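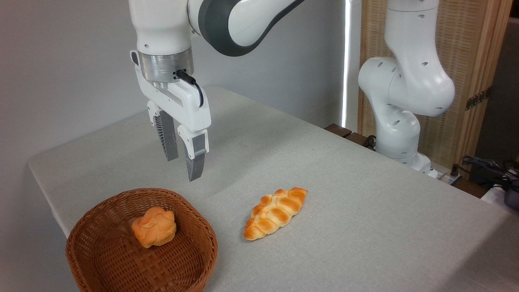
Why do bakers plait bread?

Have you ever plaited someone's hair, or had yours done before school? Bakers do just the same with dough! They roll it into long, soft ropes (a bit like making snakes out of modelling clay), pinch the ends together at the top and then cross the ropes over and over until they reach the bottom. In the oven the raised bits usually brown first, and the dips in between often stay paler, so a plaited roll can come out with lovely stripes.

A knotted bun is made with a rope of dough too, only it gets tied up and tucked in, which leaves the top nice and lumpy. Which would you rather have with your soup?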